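4. Preparing the table and the first dye bath

Before you open any bag of Huvis powder, please read section 3 (gloves and ventilation) to the end. The powder is very fine and it goes in the air easily.

4.1 Choose a table which is flat and which does not move when you lean on it. Keep the dishes and the tray near to each other, so that you don't carry wet fabric over the floor.
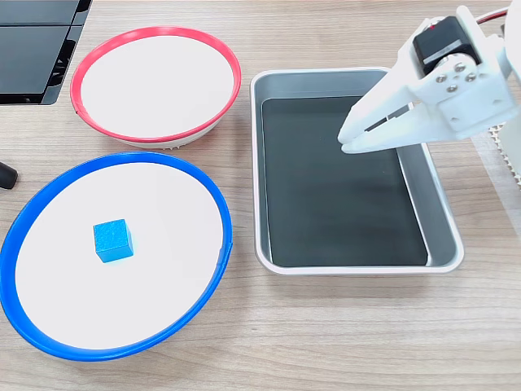
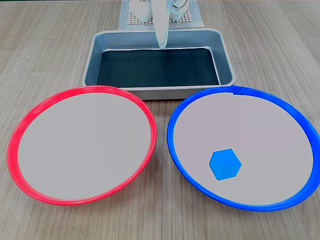

Fig. 4. Dishes with colored rims and a metal tray on a wooden tabletop.

4.2 Cover the wood with plastic film before you pour any liquid. The dye goes into bare wood in few seconds and cannot be washed out later.

4.3 Decide now which dish is for the color and which is for the fixer. If you mix them up, the bath is lost. Many users give one rim color to each liquid and keep this rule always.

NOTE: Dishes used for dye must never be used for food again, also not after cleaning in the dishwasher.

4.4 Measure 500 ml of warm water into the measuring cup. Water from the tap is good enough in most towns. If your kettle collects a lot of white scale, use filtered water.

4.5 Add 2 level spoons of powder. Use the spoon that comes in the Fledar starter kit, because a kitchen teaspoon holds more.

4.6 Stir slowly until you see no more grains on the bottom. Wait five minutes and stir again. Dark blue and black need longer time than the other colors.

CAUTION: Do not shake the powder in a closed bottle with hot water. The pressure can push the cap off.

4.7 Pour the bath into the dish for color. Stop one finger below the rim.

4.8 Make a test with a small piece of the same fabric. Leave it in for ten minutes, rinse it in cold water and let it dry completely. Wet fabric always looks darker than the final result.

4.9 If the test is too pale, add half a spoon more and repeat step 4.6. If it is too dark, add 123 ml of water, this is one full small cup from the kit.

NOTE: The numbers in this section are for cotton and linen. For wool, see section 7. Polyester cannot be colored with this powder.

4.10 Put the finished pieces on the tray to drip. Do not lay two colors so that they touch.

Replacement spoons and cups can be ordered under part number 347 from Prurnow. Bags from before June have the old label, but the powder inside is the same.

Continue with section 5, Fixing the color.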